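Is the Nistow cell starter kit worth it for a small shop?

Posted in Small Shop Automation, March 2022

We are a four-person shop that puts together small valve blocks, and I've been going back and forth on the Nistow starter kit for weeks. As I understand it you get the simulation software, a library of arms and grippers, a bunch of ready-made fixtures, and a year of support. The arm itself is separate. The kit is 2,000 dollars, or 59 a month if you only want the software. I have never programmed a robot. I can draw a part in CAD and I'm not afraid of a manual, but that's it. Does the simulation get you close enough to the real thing to be useful, or am I paying for a video game? Also wondering if anyone has tried the Clandton package, which costs less but looks thinner.

valveblock_pete

tablesaw_to_tcp

I've had the full kit since September and I love it, so take this with that in mind! We do short runs, mostly batches of 80 with a few odd ones in between, and I was in the same spot as you: decent at drawing, zero robot experience.

The first evening I just loaded one of the sample rooms and played. You pick an arm, drop it on a table, hang a gripper off the wrist and start dragging things around. By the end of the week I had my own layout going, with a small assembly fixture under the gripper and a bigger blue vise-type fixture in front of it, closer to the edge of the table. I even kept the shelving along the back wall, because we have racks in about the same spot and I wanted to know if the elbow would come anywhere near them.

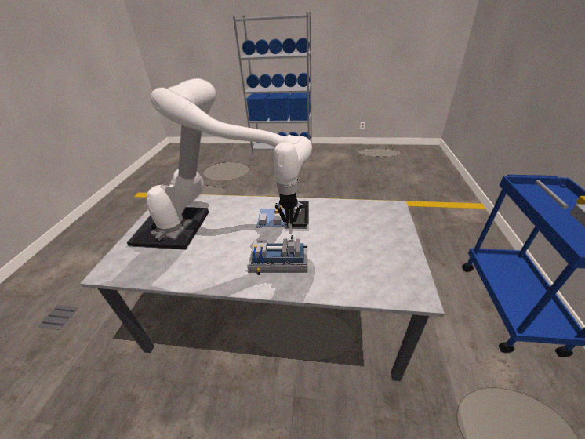

What sold me was how fast you can be wrong. I moved the base plate four or five times before I liked it. On a real table every one of those moves would have meant drilling, and I'd have stopped after the second one and lived with it. In the software you drag the base toward a back corner, run the program again, and see whether the wrist still gets down to both fixtures at a decent angle. I get a silly amount of joy out of this, my family has asked me to stop talking about it.

Now the part you asked about. Reach and collisions carried over very well for us. Positions were close, but I still had to touch up every pick point on the real arm, so plan a day for that. Gripping is where I would be careful. The simulated fingers hold a part as long as the contact looks right, and real parts have oil on them. Do your grip tests with real parts in your hand before you order fingers.

Things that bugged me:

The fixture library is nice but the names make no sense. Search by size instead.

Measure your room before you start. I left out a post and had to redo half my layout.

Save under a new name before every update. I lost a layout once and support (who were very kind about it) could not get it back.

If you can swing it, get the kit and not the monthly plan. The support hours alone were worth it to me - they sat on a call and fixed my tool center point, which I'd had backwards.

Santoro_Bench

Haven't used Nistow but I had Clandton for a while. It's fine. 597 one time, no monthly. Fewer arms in the library and you have to draw your own fixtures. If you are good in CAD that might not bother you. Export only worked with two brands of arm when I had it so check that first.

millhand59

One more thing to look at. Domircombe runs a loaner program where they set up your layout for you and let you sit with it on their computer before you buy anything. I did the morning session and came home with a file I could open in the Nistow trial. Bring a CAD model of your part and the real part too. Ask them to show you cycle time with the speeds turned down to what you'd really run next to people, the default speeds are way too hopeful. Ours went up to nearly twice what the first run said, and it still made sense for us, so we went ahead.

Valve blocks sound like a great first job by the way. Square, heavy enough to stay put, easy to locate. Start with one size and get that loading well before you add the others.

valveblock_pete

Thanks all, this is great. Didn't know about the Domircombe thing, calling them tomorrow. tablesaw, which gripper did you end up with on the real one, and did you keep the same finger length as in the software?

tablesaw_to_tcp

Two-finger, electric. Fingers are a bit longer than what I simulated, I wanted more room over the vise. I changed them in the software afterward and reran everything so the two match again.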